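Hard water and what it does to shared heating plant

Technical notes, April issue

Several buildings on the Drorkard estate have reported slow hot water recovery since the winter. The plate heat exchangers in the two older plant rooms were opened last month and both were found to be scaled on the domestic side. The notes below cover what was found, what has been changed, and what residents and workshop tenants should do at their own taps and appliances.

Source of the hardness

The estate is fed from the Bristora main, which draws on chalk boreholes for most of the year. Hardness at the incoming meter was tested in the plant room and came out at 392 milligrams per litre as calcium carbonate. Anything over 300 is normally classed as very hard. The figure drops a little in a wet spring when the supplier blends in river water, but it has never been low enough to leave untreated.

Hardness does no harm in the cold pipework. The trouble starts when the water is heated. Calcium bicarbonate in solution breaks down above 55 degrees or so and leaves calcium carbonate on whatever surface is hottest. In a plate exchanger that surface is a thin sheet of stainless steel with narrow channels on either side, and a thin coating is enough to reduce both the flow and the heat passed across the plate.

Condition of the exchangers

The exchanger in the north plant room had the heavier deposit. Pressure drop across the domestic side was well above the maker's curve at the design flow, and the primary return was coming back hotter than it should, so the boilers were not condensing for much of the day. The south unit was in better order, with scale mainly in the last third of the channels where the water is hottest.

Both units were isolated, drained and circulated with a citric acid solution for six hours, then flushed until the pH of the outgoing water matched the mains. The north unit was given a second treatment. Gaskets were inspected and five were replaced on the north unit. The south unit went back with its original set.

Recovery time is now close to the commissioning figure in both rooms. The north unit is still slightly slower at the morning peak, between 6.30 and 8.00, and will be looked at again in the autumn.

Softener settings

The duplex softener in the north plant room had been regenerating on a timer. With a fixed interval the resin can be exhausted well before the next cycle when demand is high, and untreated water then passes straight through to the exchanger. The valve head has been changed to metered control – it now counts the volume passed and switches to the second vessel when the first has reached its limit.

The reserve has been set for a hardness of 400 to leave a small margin. Salt use has gone up to match. Tablet salt only is to be used in the brine tank. Granular salt was found in the bottom of the tank when it was emptied and had set into a solid layer over the brine well, and a softener cannot draw properly through that.

Blending valves have been left slightly open so that the treated supply keeps a low residual hardness. Fully softened water tends to be more aggressive towards some metals, and the estate has a mixture of copper, brass and old galvanised tails that have never been fully mapped.

Drinking water

Kitchen cold taps on the estate are fed directly from the main and are not softened. This arrangement has not changed. Bathroom cold taps in the Bettencourt block come off the softened supply and carry a small label under the basin to that effect. If the label is missing, please report it to the estate office.

Advice for flats

Shower heads should be taken off and soaked in descaler or white vinegar every couple of months. Thermostatic cartridges in showers can stiffen if left at one setting, and turning the control through its full range once a week will help. Do not force a cartridge that has already seized.

Washing machines are mostly on the unsoftened kitchen cold feed, so detergent should be dosed for very hard water. Dishwashers have their own softener, and it must be set by hand. On most models the factory setting is for medium water. The setting for this supply is usually the highest or the next one down.

Kettles need descaling more often than anything else. The flakes are harmless.

Advice for workshop units

Units in Faslow Yard have point-of-use electric heaters and are not connected to either plant room. None of the work described above alters the supply to them. Heaters in these units should be descaled once a year, with the element withdrawn and the tank wiped out. A heater that rumbles or cuts out on its thermal trip is generally overdue.

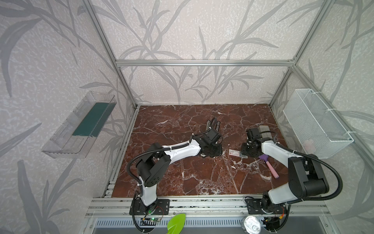

Aluminium-framed enclosure with leaf-print wall panels, Faslow Yard.

Tenants who use water for rinsing, cooling or humidifying should not assume that a jug filter deals with hardness. Most reduce it for a short while and then stop. For humidifiers and steam equipment, use deionised water or a small reverse osmosis unit with its own drain connection. The reject water from such a unit must go to the foul drain by way of an air gap, and the estate office needs to be told before one is fitted.

Isolating valves in the yard are to be left fully open or fully closed. Two were found half closed during the April checks, and the gland on one was weeping.

Costs

Chemicals, gaskets and disposal came to £195 above the planned maintenance allowance. This will be met from the plant reserve and will not appear as a separate line on the service charge. The metered valve head was already in this year's budget.

Next checks

Hardness after the softener will be tested monthly and the results written on the log sheet inside the north plant room door. Pressure drop across both exchangers will be read at the same visit. Reports of slow or cool water should give the block, the tap and the time of day.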